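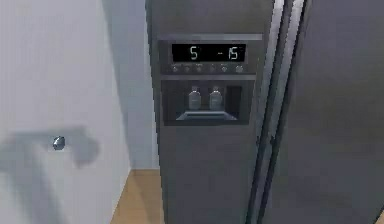

Side-by-side in dark gray, display at 5 and -15.

OK chip people, I finally have something good on the Ferrand Club in Sillbridge and I have to share it before I burst. Thread!

Background for anyone new: the Ferrand was a small card room upstairs from the old bus depot. Poker and panguingue, no slots that I can find. Most price guides skip it completely, and the one that lists it gives a single chip, the red $5.

Well, there are more. There's a mustard yellow $1 and a navy 50-cent piece, both hot stamped, both on the Etero mold (the one with the tiny diamonds around the rim). I've now held both in my hand!!

They came out of a cigar box that Brijesh Gautam bought at an estate sale in November. 93 chips, mostly junk drugstore stuff, and then these sitting at the bottom wrapped in a bar napkin. He sent me scans and I think I yelled.

The lettering is what got me. The $5 in the guide says FERRAND CLUB in an arc. The yellow and the navy say THE FERRAND – straight across, with a little star on each side. So we have 2 different orders, possibly from before and after the place changed hands.

And it did change hands! Mark Anthony Tiongson went through the county license books for me (what a guy) and found the card room license moving from one partner to the other, then lapsing four years later. Same address the whole time.

He also found a line for "tables, up to 4," so this was never a big room. I love that. I grew up on stories of the big neon places and it's the little upstairs rooms I keep chasing.

Now the part I'm most excited about. Rillis, the supply house, kept order cards, and a collector in our club has photocopies of a stack of them. One card is for Sillbridge: 600 chips, yellow, star and straight lettering. That's our $1!

No card for the navy yet. No card for the red $5 either. The stack has gaps, so I'm not reading anything into it.

Condition, since two of you already asked in my DMs: the yellow has a nick at 7 o'clock and good gold left in the stamp. The navy is worn pretty flat but you can read every letter if you tilt it.

Not for sale, they're Brijesh's and he's keeping them, as he should.

What I'd love to see: any matchbook, ashtray, or deck from the Ferrand with the star lettering. Even a newspaper ad. If the stars turn up on something with a date on it we can pin down which order came first.

Also, if your family is from Sillbridge and somebody dealt pan up there, my messages are open. I will happily talk about this all night.

Scans of both chips, front and back, go up in the club album tomorrow.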